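Hand-held gripper comparison: household trials

2025-04-06

The Saithong Centre for Assistive Handling has completed the household stage of its comparison of hand-held grippers. The work was led by Surachet Inthanon and follows the bench trials concluded in March. This gallery accompanies the written report and is intended for partner organisations, equipment suppliers and members of the public with an interest in the programme.

Two grippers were selected for the household stage. The Oswood is a lighter tool with a straight closing action and a short trigger. The Skurnar has a longer trigger and a slower, more even movement, and was fitted for these trials with the wider of its two mounting plates. Both open to 70 millimetres. Each was used with the Zostmont controller, which records the opening of the jaws and the force applied at the trigger, and both were set to the same recording rate throughout.

Ten operators took part. Each completed a short period of instruction and was then asked to carry out a fixed series of everyday tasks: lifting, turning, sorting, placing in a holder, and passing from one side of a table to the other. Operators exchanged grippers halfway through each session. A total of 4000 attempts was recorded, using 131 household articles drawn from a standard list. Attempts in which the operator used a free hand to steady the article were marked separately and do not count towards the results.

The Centre wished to establish three matters in particular. The first was whether the results obtained on a plain bench would hold in a furnished home, with ordinary tablecloths and ordinary daylight. The second was how each gripper dealt with long, thin articles lying across one another. The third was the degree to which operators adapted their grip in the course of a session.

On the first point, the order of the two grippers did not change between bench and home, although the difference between them became smaller. Soft coverings on tables made it harder to slide the tip of a jaw beneath a flat article, and both tools were affected. Operators found that a low approach, almost level with the table, served them better than the steep approach taught during instruction. The guidance notes have been amended accordingly.

Thin articles remain the most demanding group. Chopsticks, handles and similar items tended to roll when touched on one side only, and a crossed pair was frequently lifted together. The Skurnar performed better in this group and the Oswood in the sorting of small, rounded articles. Clear plastic articles presented no special difficulty to operators, who could see them from several angles, but they were more often missed when the recordings were reviewed afterwards.

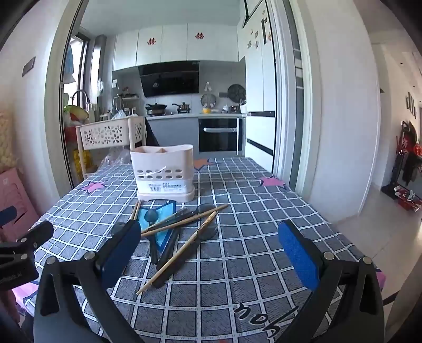
The placing tasks produced the widest spread of results. Success depended less on the strength of the grip than on the angle at which the article was held before it reached the compartment, and several operators chose to put an article down and take it up again before completing the task. The Centre regards this as sound practice, and such attempts have been recorded as complete.

Wear to the contact surfaces was inspected at the close of each session. Replacement pads were fitted to both grippers at the midpoint of the programme, and the two sets of results have been kept apart in the report's tables. No change was made to the controller settings.

A further stage, concerned with fatigue over longer periods of use, is under consideration. Organisations wishing to lend equipment or to host a session are invited to write to the Centre's programme office.

Related items

Bench trials of hand-held grippers: summary of findings
Guidance notes for operators, revised edition
Zostmont controller: settings used in the comparison
Standard list of household articles
Gallery: instruction sessions at Saithong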